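Mitetti brings its packing staff into the design of automated work at Lullbridge

Lullbridge, 20/05/2021

Mitetti, the supplier of houseplants and small gift items, today announced the next stage of its automation programme at the Lullbridge packing centre. The programme, known within the company as Gomness, will introduce robotic arms to the repetitive parts of the packing line and will create new roles for the people who work there at present. It follows a trial that began in February and has involved 17 members of the packing team.

Under the plan, the robotic arms will take over the lifting of pots from delivery trays, the placing of pots into carton inserts and the moving of filled cartons to the sealing table. Checking plants for damage, trimming, watering and the final inspection of every order will remain the work of staff. The company has confirmed that no permanent post at Lullbridge will be lost as a result of the programme, and that this undertaking has been set out in writing to all employees on the site.

Mitetti's packing centre handles up to 3,000 orders on its busiest days, most of them ahead of public holidays and the spring gift season. Much of that work has until now been done by hand at standing benches. Staff surveys carried out by the company before the trial named wrist strain, shoulder pain and the pace of the late shift as the matters of greatest concern.

"Our people told us plainly which tasks wear them out, and those are the tasks we have looked at first," said Gilles Delaunay, Managing Director of Mitetti. "We are grateful for the patience they have shown while benches were moved and shifts were changed. The decisions we are announcing today rest to a large degree on what they told us."

The main feature of the programme is the way in which the movements of the robotic arms are taught. Mitetti has chosen to have them learned from the people who already do the job well. Members of the packing team carry out their usual tasks using a pair of hand-held grippers, and the recorded movements are then used to train the system that controls the arms. The system has been given the name Nina, chosen by the packing team in a ballot held during the trial.

Staff who take part in recording sessions do so during paid working hours and receive a skills allowance for each session. Sessions are limited in length, with a rest period between them, and participation is a matter of choice. Employees who prefer to stay with their existing duties may do so without any effect on their pay or their prospects within the company.

"A person who has packed flowering plants for years knows how firmly to hold a pot and how to turn it so that the leaves are not bruised," said Geetha Suvarna, Head of Automation at Mitetti. "That knowledge was never written down in any manual. By recording it from the hands of our own colleagues, we are able to pass it on to Nina, and we are also able to give proper credit to those who hold it."

Ms Suvarna added that the first weeks of the trial had brought a number of changes to the original plan. The layout of the recording area was altered after staff reported that the table was too far from the trays, and the order in which tasks were recorded was changed to allow a longer break after the heavier ones. Newcomers to the grippers now spend their first session working alongside an experienced colleague before any recording is kept.

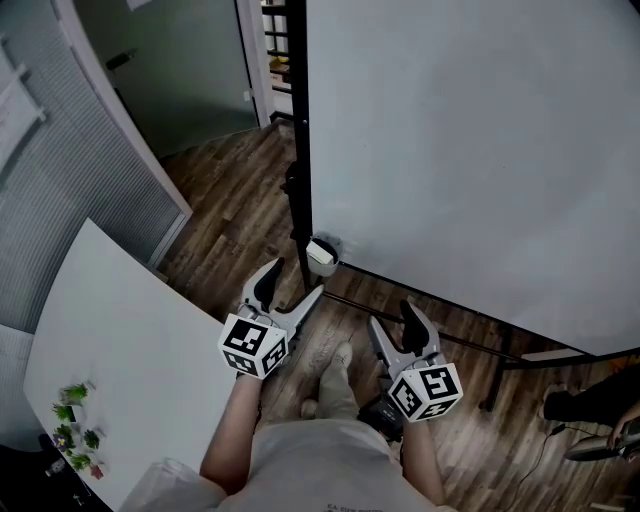 Eight new positions have been created at Lullbridge as part of the programme. They comprise recording leads, who plan and supervise the sessions, and line technicians, who will look after the robotic arms in daily use. All of the positions have been offered first to existing packing staff. Training is being provided on site by Mitetti, and those who complete it will move to a higher pay grade.

Abelardo Puma, who joined the company as a seasonal packer, has been appointed as one of the first recording leads. "I had my doubts when the project was first explained to us," said Mr Puma. "The grippers felt clumsy on the first day and my cartons were slow. By the second week I had stopped thinking about them. What I value now is that I spend part of my shift teaching, and my shoulders are no longer sore when I go home."

Employee representatives at the site have been consulted throughout. An agreement reached before the trial sets out how recordings may be used. They may serve only for the training of Nina and may not be used to measure the speed or output of any individual. Recordings are stored under a session number, without the name of the person concerned, and any member of staff may ask for their own sessions to be deleted.

"We asked for clear limits and we have them in writing," said Rosaura Rivadeneyra, Employee Representative at Lullbridge. "There are still questions to settle, in particular on how late shifts will be staffed once the arms are running every day. We expect to be at the table when those questions are decided, and the company has given us its word on that."

The first robotic arms will be installed on a single packing line and will work under the supervision of a trained technician at all times. Further lines will be considered only after a joint review by management and employee representatives, the findings of which will be shared with all staff.

About Mitetti
Mitetti supplies potted plants and small gifts to homes, shops and offices. Orders are prepared at its packing centre in Lullbridge, which also houses the company's training and automation teams.

Media enquiries
Press Office, Mitetti, Lullbridge. Interviews with members of the Gomness project team can be arranged on request.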